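halfabench
Saturday bench cleanout, a thread. I came in to autoclave one load and ended up redoing the whole pipette corner, so this is going to be long, sorry in advance

halfabench
Background: our teaching lab at Curnmont has been storing pipettes in a drawer. Lying down. On top of each other. With tips still on them, in two cases. I opened it at 9 looking for a Sharpie and just stood there for a bit

halfabench
If you're new to this: please don't lay a pipette flat when there's liquid in the tip. It can run back up into the shaft and then you've got buffer (or worse) sitting around the piston and seal. Hang it up! Even for a minute while you answer your phone!

halfabench
Everything came out of the drawer and got a wipe with 70% ethanol, handles first, then the ejector part. I do the plunger knobs with a cotton swab because the ridges collect an amazing amount of glove powder and general lab gunk

halfabench
Two of them had sticky plungers. One was fine after I took it apart and regreased the seal. The other one is going to Grodano for service with a strip of tape on it that says NO in big letters

halfabench
Then the stand question. I priced the carousel kind from Orner and it was nearly 900 with the charging base, which we don't even need, none of ours are electronic. The plain bar kind is so much cheaper and you can see at a glance what's missing

halfabench
Also a padded bar is so nice?? The old Tokarz rack was bare metal and every pipette you put back went CLANK. I have a headache just thinking about 30 students putting them back at the end of class

halfabench
Placement tip: put the stand toward the back of the bench, near the wall, and keep the front clear for actual work. Ours was right on the corner last year and I personally took it out with my elbow. Twice – the second time I had coffee breath and no excuse

halfabench
Found in the drawer, for the record: a dead timer, one glove, 40 loose yellow tips, a key to something, and half a roll of the good label tape I accused other people of stealing in October

halfabench
Still to do: calibration check with water on the balance, new labels for the volumes, and a sign about the drawer. Open to suggestions on wording, keep it printable
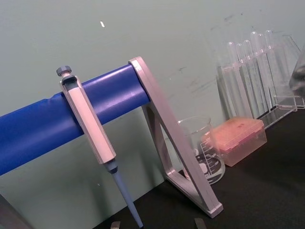
halfabench
Single-channel on the blue bar, hanging by its hook like it should. The wall back there needs a scrub too but I'm going to get lunch first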